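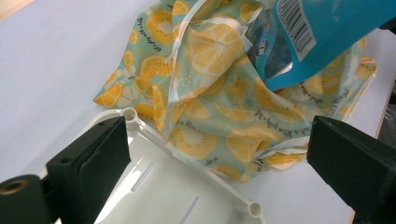 Page last changed: November 2023

Visit to the Jimen packing site at Multau

Our group went round the Jimen site in the afternoon, after a long wait at the gatehouse while they found enough visitor badges. Jimen packs orders for small shops that sell online and have no storeroom of their own. Most of it is kitchen goods, textiles and things that go in a gift parcel. The firm has 2,938 product lines on the shelves at present, and we were told the number goes up every month before Christmas and drops again by April.

Krishnamoorthy Shenoy, the site manager, met us in the canteen and gave a short talk. The conveyors and the label printers have been automatic for years and caused no great upset when they came in. What is new is the work on picking and wrapping, which until last year was all done by hand. Jimen has joined up with Pelupessy, who write the control software, and the system they are building together is called Grustis.

The teaching room is upstairs, past the returns desk. Packers work at white tables with a gripper held in the hand, two thick dark fingers that open and close, with a camera on it. They pick up goods and put them down, and the recordings go to Pelupessy, where they are used to train the arms. On the table we stood at there was a printed wrap with orange and yellow citrus slices on pale green, in a heap, with a bright blue packet partly tucked into it and a white plastic tray in front.

Sabina Patwary ran this part of the tour. She was a packer on the ground floor for six years and now looks after the recording shifts. She told us that hard things like trays and boxes are the easy part. An arm can be taught to lift a tray in a few days. Wraps and cloths are much slower, as they never lie the same way twice, and a shiny packet can be hard for the camera to make sense of under strong light. They have 1,133 recordings of wraps alone and she would like a good many more before anyone calls it finished.

We each had a turn with the gripper. It is heavier at the front than I expected and my wrist knew about it after a few minutes. You also have to slow down. A packer would pull a wrap straight with both hands without thinking, and with two fingers on one tool you have to choose a corner and stick with it. I dropped mine twice. One of our party who sews for a living did much better than the rest of us.

Downstairs there are two arms in use, on a line that is fenced off with yellow mesh. They only handle boxed goods for now. The arms were stopped when we arrived and it took a while to get them going again, but we did see a run of small cartons go through. They are slower than a person and they do not mind. The packer on that line spends her time checking what comes off it and clearing jams, and she showed us the button she uses to call for help.

Several of us asked about jobs. Mr Shenoy said there have been no redundancies and that Jimen has put this in writing until the end of next year. After that he would not be drawn. The number of agency staff taken on for the busy season has gone down, and he said so when asked, though it was not in his talk. People on recording shifts get a slightly higher hourly rate. They are also limited to two hours at a stretch with the gripper, after complaints about sore hands in the first weeks.

I spoke to a few packers in the canteen afterwards. Opinions were mixed. One man liked the recording shifts because they are quiet and you can sit down. Another said he did not care to teach a machine his own job and had asked to stay on the ground floor — he was allowed to. The point that came up most was targets. On the ground floor there is a screen with an hourly figure for each bench, and upstairs there is no screen. Mrs Patwary told us she had argued for that, as people who rush make poor recordings.

Practical notes for any other group thinking of going. The tour takes around 2 hours and there are a lot of stairs, although there is a goods lift if you ask beforehand. Flat closed shoes are needed or they will not let you past the yellow line. Bags go in a locker. Photographs are allowed upstairs but not at the returns desk, where there are customers' addresses. Parking at Multau is poor and the bus stops right outside.

Mr Shenoy has offered us another visit in April, by which time he hopes the arms will be trying their first wraps. Names to the usual address if you would like to come, as places will be limited again.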